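Last updated: 27 September 2020

From: Þórarinn Riis
To: Tetby household list
Subject: Re: Folding on the sofa (was: Re: drawers, again)

I'm going to answer this from the bottom up, as the last point is the one I care about and I don't want to be tired when I get there. First the message I'm replying to, for those who deleted it when they saw the word "drawers":

> I've been reading this list since May and I have to say I'm baffled by
> how many of you fold laundry in the living room. You own beds. A bed is
> flat, it's the right height, and it's next to the place where the
> clothes are going. A sofa is soft, low, and full of people. Every time
> I've tried it, I end up with a pile at one end that somebody leans on
> and a pile at the other end that somebody wears.
>
> Also, can we please agree that shorts don't need folding? They're
> already small. I put mine in the drawer flat and have never had a
> complaint from them.
>
> Last thing. I'm looking at the Mudance drawer dividers. Does anyone
> have them? Are they any good with elastic waistbands, or do things
> just boil up over the top?
>
> Marit

Marit, welcome to the part of the list where people write back.

On the dividers: I have the Mudance ones, 2 sets of them, and they're fine for socks. They are not tall. Anything with a proper gathered waistband is going to rise over them like bread. I moved mine to the kitchen, where they keep the tea towels from socializing with the oven gloves, and they've been much happier there. If you want something for shorts, the Floltlow boxes are deeper, though they have a lid I've never found a use for. I have a small stack of lids now. If you'd like some lids, write to me off list.

On shorts: I used to agree with you. Then I went through my drawer and found I was wearing the same pair all summer, the ones on top, while the rest lay underneath getting a sort of fossil record pressed into them. Fold them and stand them on edge and you can see every pair you own, including the ones you'd been hoping were lost. My way, for what it's worth, is to fold one leg over the other, smooth out the seat, and bring the hem up toward the waistband. Then I stop. I've seen the instructions that call for 5 folds and end with a thing the size of a bread roll, and I have never once had it stay that way long enough to reach the drawer.

Linings are the weak point. Swim shorts and running shorts with a light lining will let it creep out at the edge whatever you do. Ruddock wrote a long message on this a while back (search the archive for "mesh", and bring a sandwich) recommending that you turn the shorts inside out, flatten the lining, turn them back, and then fold. I tried it. It works, and I'll never do it again. If a strip of white is showing, I call it trim.

Which brings me to the sofa, where I intend to die.

Your bed argument assumes a person who takes the clean clothes to the bedroom. I am that person only in theory. What happens in this house is that the basket gets as far as the sofa, and it's the sofa or nowhere. For years I did carry it on to the bed, on principle, and for years I moved it off the bed at midnight and onto the chair, and then in the morning I dressed from the chair. The chair was, in effect, my wardrobe. The sofa has a deadline built in. Sooner or later somebody wants to sit down, and they are not going to be polite about it.

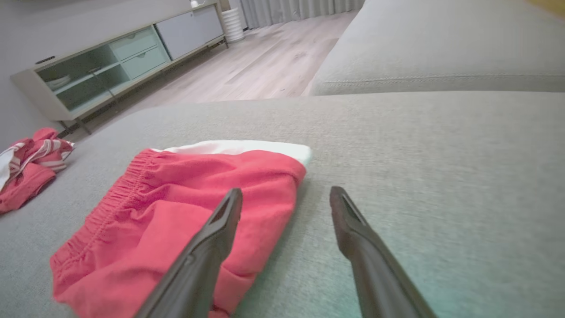 I'll grant you the leaning. The cure is to work from one end and keep the unfolded stuff bunched at the other, so that anyone looking for a seat can see there isn't one. Stripes go last in my system, because I try to line them up and it makes me cross. Plain colors first, they forgive more. And a pale, plain sofa is a real help, you can spot a sock on it from the doorway. I had a brown corduroy one before this and I'm fairly sure I gave it away with half my underwear still in the seams.

As for the height, sit on the floor. It's good for you, and you can reach under the sofa for whatever rolled there last time.

The other thing I'd say for the living room is that folded clothes there are an embarrassment, and embarrassment gets them put away. A neat pile on a bed looks finished. Put the same pile where guests go and you'll find you can walk it down the hall after all. I timed the walk once, to settle an argument with my sister. It took me 43 seconds there and back, and that included stopping to pick up a sock.

The sock wasn't mine, but that's another thread.

Þórarinn

PS. Whoever asked about getting creases out of ruched elastic: I don't think those are creases. I think that's the elastic.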